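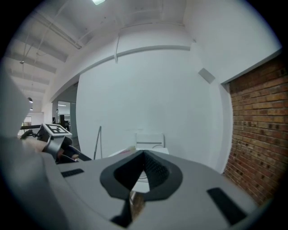

The trouble with knowing where your hands are

Kavinda Rathnayake has a spreadsheet of everything that has ever gone wrong with a wrist. It lives on a shared drive at Plorine, it runs to 3094 rows, and he will scroll through it for visitors whether or not they have asked.

The wrist is where software meets hardware in this business, and the two have never got on. Plorine writes the layer in between: the code that takes a demonstration given by a person with a gripper in each hand and turns it into something a robot arm can attempt by itself. The black-and-white squares on top of each gripper are its landmarks. Find the four corners of a square, work out how far off it is and which way it leans, and you have the position of the hand. Do that for every frame and you have a movement.

"It's geometry from a school textbook," says Busisiwe Sithole, who wrote most of the tracker. "Then somebody bends an elbow."

Elbows hide markers. So do sleeves, cables and the other gripper. Ceiling lights bleach the white bits until the black bits start to shrink. Wide lenses, which everyone loves because they see the whole room, turn straight walls into bananas, and a marker near the rim of the picture arrives at the software looking like a crisp. Each of these has its own tab in the spreadsheet.

The old tracker, known in the office as Usov, dealt with a hidden marker by guessing. It assumed the hand would carry on as before, so a person who paused to scratch their nose was recorded as sailing serenely through the wall. Its replacement, Puramach, came into use in September and is allowed to say that it doesn't know. Sithole regards this as the biggest advance of her career. 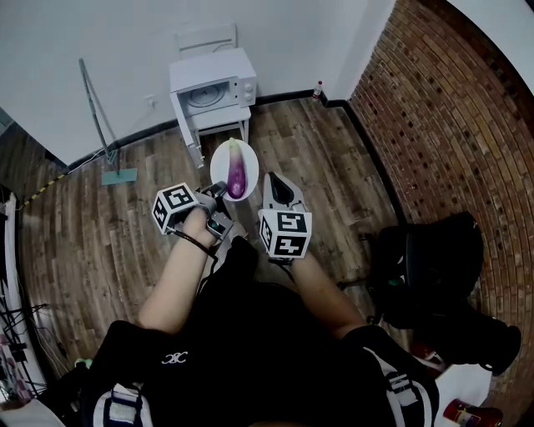 One aubergine, one plate, two grippers: a floor-level task seen from the operator's side.

Vegetables are popular with the planning team. A block has corners and will sit where you put it. An aubergine rolls, shines and is fatter at one end, and Forough Nikzad, who runs planning, wants all of that in the data. Her planner picks a grasp, checks whether the two hands will collide on the way to it, and if they will, picks another. The limit is 25 attempts, after which it gives up and asks for help.

The first version had no limit. Left alone one lunchtime, it considered the same courgette for 69 minutes.

Nikzad and Sithole disagree, politely and at length, about what should happen when Puramach shrugs. Sithole would throw the stretch away. Nikzad would keep it, on the grounds that people fumble too and a planner brought up on perfect hands will be hopeless with real ones. For now the stretch stays in with a flag on it, and both of them describe this as the other's idea.

Rathnayake has added eight rows to the spreadsheet since the changeover. Six concern sleeves.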